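Can a machine take over the bin work yet?

At our Oltmont site the question comes back every October, when orders grow and the same 58 bins must go from rack to table and back again. We asked the team in Grokville what they think now. Their answer was careful: lifting a bin is mostly solved, but choosing how to hold it is still slow.

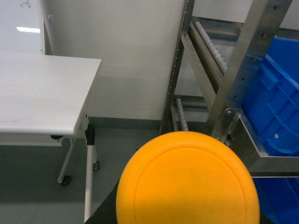
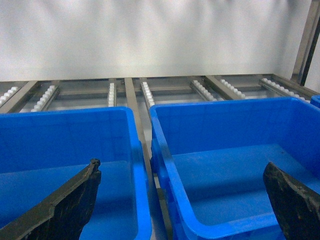
Blue plastic on the roller rack.

1 min read

In the last trial the arm made 68 moves in one shift. A person with some practice makes 258. Four bins had to be put straight by hand -- a small number, but someone must stand near. For now we keep the people on this job and try again after winter.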